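Feeding the team after practice: kitchen tips from the Drirach House suppers

I love this job. I took on the after-practice supper for our campus sports fellowship in October, when the rowers and the soccer crowd first started coming over to Drirach House together for food and a Bible study, and I have been scribbling tips on the back of the fridge list ever since. Some of them came from the people who ran it before me and some I learned with a smoke alarm going. If you've just said yes to cooking for your own fellowship, welcome! You're going to have a great time.

Start the water before anyone arrives

Hungry athletes come in the door all at once. Fill your biggest pots and get them on the heat while the place is still quiet, lids on. Ours has a line inside at 3000 ml and we use two of them. One giant pot takes forever to come back to a boil after the pasta goes in, and then you get glue on the bottom and crunch on top.

Salt goes in once it boils. Stir for the first two minutes and don't walk off to say hi to people, even though you'll want to. Pull the pasta a minute early if it's going into hot sauce, and save a mug of the water before you drain. I put the mug in the colander ahead of time so I can't forget it. 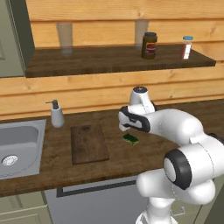
Nilmini Saha swears by skipping the draining altogether: lift short pasta out with a wide strainer spoon, straight into the sauce, and let it drip as it goes. She says it saves carrying a heavy pot of boiling water past a crowd of people in socks, and the same water can do a second batch for the latecomers. I've tried it both ways now and for anything chunkier than orzo she's right.

Sauce for a crowd

Make it the night before. Tomato sauce with onions and lentils is better on day two and it holds up well on low. It also means the vegetarians and the meat eaters start from the same pot, and you can brown sausage separately for whoever wants it.

A few things that help:

- Chop all the onions in one go and freeze what you don't use, flat, in a bag. They go soft but in a sauce you'll never know.
- If it tastes sharp, grate a carrot in and give it another 20 minutes.
- If it tastes like nothing, it needs salt. Add it a little at a time and keep tasting.
- Burned the bottom? Don't scrape! Pour the top into a clean pot and leave the black part where it is.

Allergies get written on a card and taped to the cupboard door. Ask again each term, people are shy about it the first week. We keep one pot, one spoon and one board for gluten free and they live on their own shelf with green tape on the handles.

Flatbread when the bread runs out

It will run out. Rowers! Take 200 g of plain yogurt and the same weight of self-rising flour, add a pinch of salt, mix, and knead it just until it stops sticking to you. Cut it into 4, roll it thin, and cook it in a dry hot pan until it puffs and gets brown spots, then flip. Brush with garlic butter if you have it. We made these the night of the Evside away game, when the bus was late and half the food had already been eaten, and now people ask for them by name.

Flour on the counter sweeps up better dry. Scrape first, bin it, then wipe. If you go in with a wet cloth you've made paste. 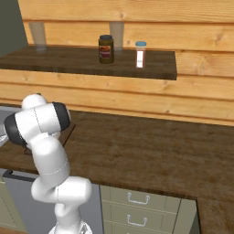
The same goes for dough stuck in a mixing bowl, where cold water works much better than hot. Fill the bowl, leave it through the opening prayer and the meal, and it'll lift off with a spatula afterward.

Washing up without losing your helpers

We do the study after we eat, so there's a real temptation to leave the dishes till the end. Please don't. By then everyone has an early practice to think about and you'll be at the sink alone. What works for us is ten minutes straight after the plates are cleared, music on, one person washing, two drying, one putting away – and then we sit down together with tea.

Glasses first, then silverware, then plates, then pots. Change the water when it stops making bubbles. Sauce pots should be soaking from the minute they're empty, and a spoonful of baking soda in the water helps with anything baked on.

Wring sponges out hard and stand them on edge overnight. The one for dishes never does the floor. Once it smells, it's done, no rescuing it.
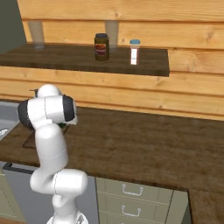
Cloths are the other thing. Send them home with someone each week on a hot wash and hang them somewhere with air. A damp pile in the corner of a kitchen will announce itself by the next supper, and you don't want that to be what the new first-years remember.

Wooden boards want a quick wash, a towel dry and then standing up so both sides can breathe. Half a lemon and coarse salt takes out the onion smell. Rub in a little mineral oil once a month or so and they'll stay smooth for years.

Leftovers

Spread the rice and pasta out on trays so it cools fast, then into tubs and straight in the fridge. Write the contents on the lid. We send tubs home with anyone who has a game the next day, and the rest is lunch for whoever opens up for morning prayer.

Filed under: Fellowship Life, Food & Hospitality, Team Nights

Comments

Theerawat Jaidee
The green tape idea is going straight into our kitchen. We do chili after basketball and I'd add this: put the cheese out LAST or the first six people take all of it.

Zemumard
Does the flatbread work with dairy-free yogurt? We have two on the track team who can't have milk.

Ung
@Zemumard yes, coconut yogurt is fine, it just needs more flour because it's runnier. Go by feel. And oil in place of the garlic butter.

Zemumard
Thank you!! Trying it this week.

Contact the fellowship | © Drirach House Sports Fellowship | Back to top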